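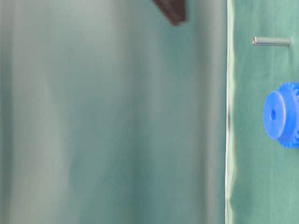
Hanging and Care of Fabric Backdrops: Frequently Asked Questions

What widths do you supply?
The Mirnon is sold in one width only. The Stasov is cut to order, up to 503 cm, with no center seam.

How much space should I leave between the backdrop and the subject?
Start at 45 inches and increase if green spill shows on hair or shoulders.

My fabric arrived creased. Can it be ironed?
Steam from the back with the panel hanging. If you must iron, use the lowest setting and a pressing cloth. Fold lines from shipping usually drop out overnight at room temperature.

How far apart do the clips go?
Every 20 cm along the top hem. Clip the sides last, working down from the top, and pull only until the folds flatten. Overtensioned edges ripple.

Can two panels be overlapped?
Yes, if both come from the same dye lot. The lot number is printed on the hem label. Light the overlap evenly from both sides or the folded edge will key as a bright line.

Is it machine washable?
Mirnon: yes, cold, no softener. Stasov: spot clean only. Do not tumble dry either one.

Do you accept returns on cut lengths?
No. Swatches are available through Soomro, our order desk partner. Ask for Shagufta Ghauri.

Who handles questions on track and rail fittings?
Talha Farooqui, extension 23. Have the rail diameter ready.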